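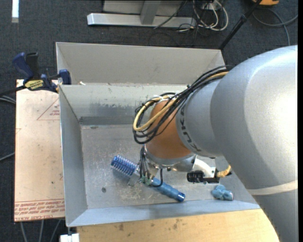
# How a Workshop Plans to Buy a Robot Arm

A robot arm is a machine that moves in several places, much like a shoulder, an elbow and a wrist. It can pick things up and put them down. Before a workshop buys one, it makes a plan and a budget. A budget is a list of what will be paid for and how much each item costs.

**The arm is only one line on the list.** An arm is often sold with nothing at its end. The part that grips, called the gripper, is bought separately. It has to suit the job. A hairbrush is round and bristly, so it is harder to grip than a plain block.

**Other lines on the list**

- Cables, to carry power and signals to the gripper
- Bins, to hold the objects
- Clamps, to keep things from sliding
- A strong base for the arm
- Training for the people who will use it
- Spare parts

**A worked budget.** Bok-nam Jang plans equipment for the Lastdale workshop, which already has an arm. She set aside $3,000 for a new gripper and its fittings. The prices she collected added up to $3,765. The difference is $765.

She had two choices: wait until more money was available, or take something off the list. She took off the spare gripper fingers, which cost $800. The new total was $2,965. The fingers will be ordered in November.

**Measuring comes first.** An arm can reach only so far. The planner measures from the base to the farthest corner of the bin and compares that number with the reach printed in the arm's data sheet. The weight of the gripper counts too, and it is added to the weight of the object. Both together must stay under the arm's limit, which is called the payload.

**Words to know**

*Payload:* the most weight an arm can carry.
*Quote:* a price a seller offers in writing.
*Reach:* how far an arm can stretch from its base.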